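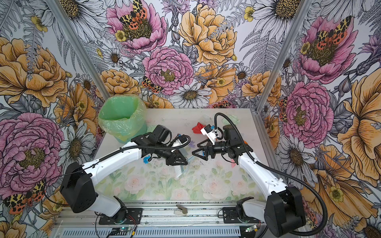 Wildlife & Tracking > Trail cameras and survey methods

Bobcat or house cat? Spacing a camera grid in mixed woodland
posted by Tirta Nugroho

I am setting up a camera survey for bobcats on 2,240 acres of second-growth hardwood outside Cevcombe. The northern side backs onto houses, so there will be domestic cats on the cards as well. I have nine cameras and can run them from November until the snow gets too deep to reach the upper sites. Two things I can't settle. First, is one camera per 400 acres too sparse to tell individual bobcats apart? Second, what do people use to separate a young bobcat from a large tabby in night images, when color is gone?

Mangundap

Spacing depends on female home range, and those vary a lot with prey and cover. You want at least two stations inside the smallest range you expect. With nine cameras you can't pair them everywhere, and a single camera only gets one flank. Spot patterns differ left to right, so a left-side cat and a right-side cat can't be matched. I would run four paired stations on the old logging roads and keep the ninth camera as a spare.

For night images, ignore size unless you have a marked stake at a known distance. Look at the tail first – short, black on top of the tip, white underneath. Then the hind legs, which are noticeably longer than the front. White spots on the backs of the ears often show up well under infrared.

Brolitz

just put them where the deer trails cross. got 49 cat pictures that way last winter, most of them the same one I think

Lastusix

Agree with the pairs. Set trigger delay to the minimum and use bursts of three. Clear the grass in front of the sensor or you will fill the card – I had up to 4,000 blanks from one station with a fern in front of it. Check your state's rules before using scent lure.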